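Plain cotton tablecloths are easy to wash. Printed ones, the kind with leaves and roses all over them, need a bit more care, and they stain just as readily. Most of the marks we get at home come from fruit: strawberries, cherries, blackcurrants and plums. The method below is the one I have used since I took over the linen for our supper club in Virum. It works on cotton and on cotton-polyester mixes. It does not work on wax-coated or plastic-backed cloths, which should only be wiped.

## What you need

- A blunt knife or a spoon
- Cold water
- White vinegar
- Plain washing-up liquid, without colour if you can get it
- A clean white cloth or kitchen paper
- Your usual liquid detergent for coloureds
- A basin big enough for the stained part of the cloth

## Before you start: test the print

Find a spot near the hem where the pattern has its strongest colour. Dab on a little vinegar, wait five minutes, and press a white cloth against it. If any colour comes off, leave out the vinegar and use only cold water and washing-up liquid. Greys and tans are usually safe. Reds and dark blues are the ones to watch, mainly on cloths that have never been washed.
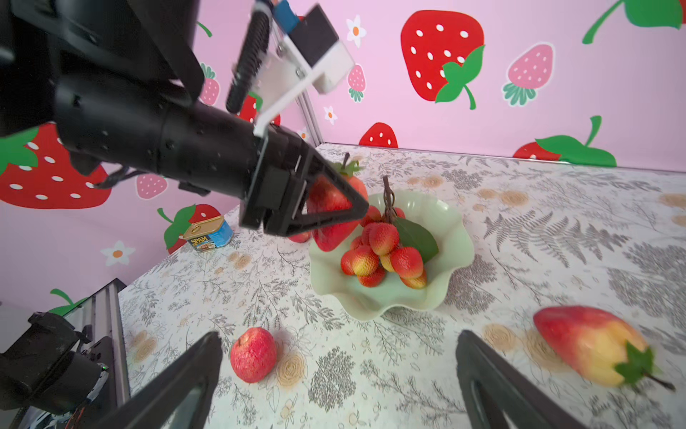

*Fern and rose print under a pale green fruit bowl.*

## Step 1: Lift, don't rub

Take off any pulp with the blunt knife, working from the outside of the stain towards the middle. Then blot with kitchen paper. Rubbing pushes the juice further into the weave and can roughen the surface, and on a printed cloth a rough patch looks faded even when the stain has gone.

## Step 2: Rinse from the back

Turn the cloth over and hold the stain under a cold tap so the water runs through from the wrong side. Keep going until the water is clear. Don't use hot water yet. My neighbour Zofia Walczak pours boiling water through hers from a height, the old way, and it does work on plain white cotton. I wouldn't try it on a print.

## Step 3: Vinegar and washing-up liquid

Mix one tablespoon of vinegar, one teaspoon of washing-up liquid and a mug of cold water. Spoon it over the mark and leave it for 27 minutes. That is how long the radio programme lasts that I listen to while I wait, and half an hour is fine too. Blot, rinse again, and look at the cloth in daylight. If there is still a pink or purple shadow, do it once more.

## Step 4: Wash

Wash at 40 degrees with detergent for coloureds, on a normal cycle. Skip the fabric softener – it leaves a film that makes the next spill harder to shift. Fill the machine only about two-thirds full so the cloth can move.

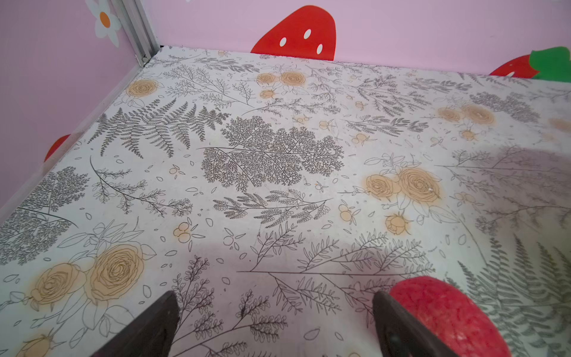 Check the cloth again when it comes out and before it goes anywhere near a tumble dryer or an iron. Heat can set whatever is left, and a faint mark that would have come out with another soak may then stay for good. If you find one, go back to step 3 while the cloth is still damp.

## Drying and ironing

Dry it outside in the shade if you can. Strong sun fades pale oranges and pinks first. Fold it over the line with the printed side inwards, and pull the hems straight while it is wet.

Iron on the wrong side while slightly damp, starting in the middle. A long cloth is easier with two people. Lovisa Strömberg and I do ours across the kitchen table with a blanket underneath.

## Old stains

A stain that has already been through the wash can sometimes be shifted with an oxygen-based stain remover made for coloured fabric. Follow the packet for the amount and the time, and do the hem test again with the new product. Don't use chlorine bleach, which will take the pattern along with the stain.

Cherry and blackcurrant are the hardest. I have one cloth with a blackcurrant mark from May that has had three soaks and is still faintly grey. It goes on the table with that end towards the wall.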